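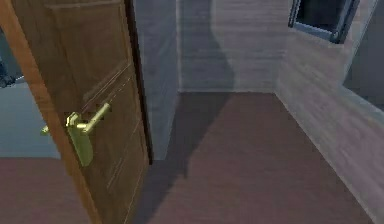

Ticket 522: Door cell in sim, lever slips out of grasp on the pull
Status: Resolved
Project: Forcombe door opening
Cell: Jakdale arm, Memari controller, Naseri sim build

Opened Friday, 9:40 am

The lever task has gone bad since the June scene update. Approach is fine, grasp closes, lever starts to turn, and then the fingers slide off the rounded end before the latch clears. Same policy, same seeds, same start poses as before the update. Round knobs still pass. Only the lever doors fail, and the brass one is the worst of the lot.

Logs and the episode list are attached. I ran the full set of 126 and stopped looking for a pattern in the start poses after lunch, there isn't one.

Update, 1:15 pm

Checked so far:

Finger friction matches the old config. No change.
Gripper force limit is the same in the Memari profile and in the sim profile.
Wrist camera offset is good. I reprojected the lever pivot and it lands where it should.
Door hinge damping is the same file as before, byte for byte.

So the arm side looks clean, which I was kind of hoping for! It narrows things down a lot.

Update, 2:50 pm

Found something fun. Turn on the collision view and look at the lever. The mesh you see and the shape the fingers touch don't line up any more. The collision capsule is up to 5 mm shorter than the visible lever arm, and it rotates about a point below the backplate's real pivot. The grasp planner reads the visible mesh, so it picks a spot right out by the tip, where there's hardly anything solid to hold. Everything looks perfect in the render and the fingers are pinching almost nothing.

The knobs never showed it. They use a plain sphere and didn't go through the new importer.

Update, 3:30 pm

Cause: the importer now recenters each part on its bounding box before it builds the collision shape. The lever isn't symmetric around its pivot, so the recentering drags the shape off. The Naseri release notes do mention it, in the section on furniture, which I skipped. Doors are in there too. Lesson learned.

Fix, in case you hit this on another scene:

1. Stop the cell and unload the door asset.
2. Set recenter to off for handle parts only. Leave it on for the slab and the jamb.
3. Delete the cached collision files. Reloading by itself keeps the old ones, and I lost 20 happy minutes to that.
4. Reload, turn on collision view, and swing the lever by hand through its whole travel. The two shapes should stay together all the way.
5. Do the lever on the far side of the door as well. It's a separate part with its own setting.
6. Rerun the lever set.

Update, 4:45 pm

Reran all 126 and the slip is gone. 2 episodes still fail, both on approach and both on the old known-issues list, so I'm leaving them out of this ticket. Really pleased with how steady the pull looks now, go watch a few replays if you have a minute.

Still to do: add the shape check to the startup script so a bad import stops the run. Moved to its own ticket. Closing this one.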